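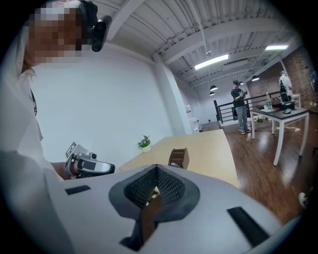 The long table at Enadach, with the wooden organizer and the potted plant.

Search this site Type and press enter

About Enadach

Enadach is a small shared workroom with a pale table, plain white walls, and a door that sticks a little in May. We opened it after outgrowing a corner of the Gerlach building, where we had 2 desks and a borrowed lamp, and where every conversation about how to keep a table in order had to be held in a whisper (the neighbors were very patient with us, and we still send them cookies).

What we do is help people set up the places where they sit and work. That might be a front desk at a clinic, a homework table for a family with four children, or a craft room that has slowly filled up with things that belong somewhere else. We come over, drink whatever you are drinking, and talk for a good while about what you reach for every day and what you only think you do. Then we start with the tabletop, which is where most of our customers would like to start anyway.

We have a soft spot for small wooden holders and organizers. A box with a slotted front will take your mail, your receipts, and the permission slip that was due yesterday, and it looks nice enough to stay out when company comes. Our Medeo workshop evenings are all about pieces of this kind, and we keep them to 17 people so that everyone gets elbow room and a proper turn with the label maker.

Plants come up more often than you might expect! We like one on a table, toward the back by the wall, where it won't get watered along with the paperwork. Something with a few flowers is lovely, and a plain white pot goes with almost everything people already own.

Most of our early customers came to us from Famer, the stationery store down the street, and a good many of them still stop in on their way home to tell us how the kitchen drawer is holding up. We now look after 32 offices and homes through the year, with a visit each season for those who want one. If you would like to come by and talk over a table of your own, write to us first so we can put the kettle on and clear you a chair.

Contact | © 2023 Enadach. All rights reserved. | Back to top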